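What the Open Day Left Out

I went to the Prekodmont open day in March wanting to be wrong. Festent, the outfit behind it, had promised a robot that takes old office computers apart for reuse, and I've spent enough years with a screwdriver to like the idea.

What we got was 25 minutes of talk and 8 of robot. Hậu Mạc, who ran the demo, was pleasant and took every question. The machine was slow, which I can forgive. What bothers me is how much had been done for it. The side panel was already off. The PC sat next to a molded tray, in bright light, on a shiny ribbed surface. Every machine in my garage is full of dust and missing a screw. 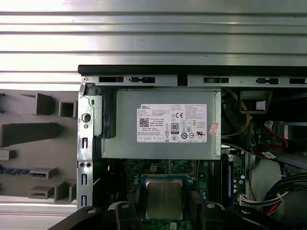
The gripper over the processor socket of an opened PC with a Dell power supply.

Look at the wiring on the right side of that case. A yellow bundle, red SATA cables, a fat bunch held by a plastic tie. I asked Bảo Diệp whether the robot would be dealing with any of it. "Later in the program," she said. Later wasn't on the schedule.

The handout talks about 300 machines a day. I saw one. I'd want to see 3 in a row, different makes, picked by somebody in the audience, before I believed a number like that. Until then my town should keep its money and pay the people at the recycling center a bit more.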